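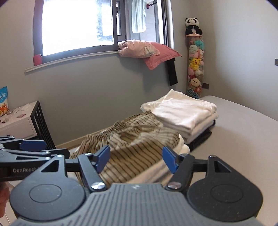

So Murham want 4,000 people to believe Cristóbal Montecinos is the new number 10 because of a highlight video. I watched it twice. Half the clips are from preseason.

He played 40 minutes against Daza and the best thing he did was win a throw-in. The video has that too, in slow motion, with music.

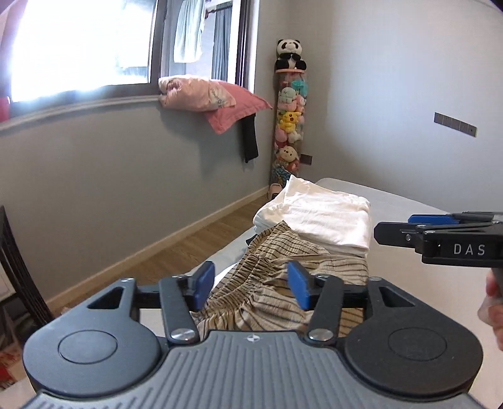
Compare Baltasar Farías. No video, no music, just a guy who tracks back and plays the simple pass. He's been on the bench since October – explain that one to me.

"But the fee was a bargain." Was it? Bemach let him go without a fight, and they don't let anyone good go without a fight.

Maybe I'm wrong and he runs the league next season. Fine. Show me a full 90 first – then I'll watch the video again.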